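Raghda Khasawneh has been selling tabletops for long enough to have stopped believing the brochures, including the ones she hands out. I went to see her because Windeck, the shop she runs, had started carrying the Prondano matte surface, and I wanted to know if a pale matte table can survive a working kitchen. I had my doubts. So did she.

"They tell you it hides everything," she said. "Hides it from who? Put a dark rack on it and drag the rack across once. Then come and talk to me."

I asked if she was telling me not to buy one. She shrugged. The color is nice, she said, a gray that leans green, and people like it because it doesn't shine at them over breakfast. But she has had three back since July, and all of them had the same complaint.

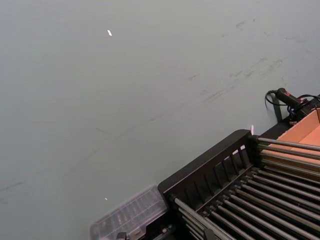
"It's the gray smudges people call about," Khasawneh said. "They think the top is ruined. Half the time it's stuff that came off whatever they were pushing around, and it wipes away. The other half, I don't know. I'm not going to promise you."

The care leaflet says a damp cloth is enough. Her colleague Omar Awwad, who does the deliveries and hears the grumbling firsthand, laughed when I read that line out. "A damp cloth and a lot of elbow," he said. He uses a melamine sponge on his own table and admits it probably isn't good for the finish. "You get a patch that looks different from the rest. So then you do the rest."

What about felt pads under the rack? Awwad thinks they help until they get wet and slide off. Khasawneh thinks people should lift things. They have clearly had this argument before – neither of them looked at the other while they were having it.

The price is $187 for the small size, and I asked whether that was fair. "It's fair for a table," she said. "It's not fair for a table you're scared of."

She would like the maker to quit using the word "scratchproof" on the label. She has written to them about it and got a catalog in the mail.

Awwad walked me out past the display model. I ran a fingernail over the corner, and he asked me not to.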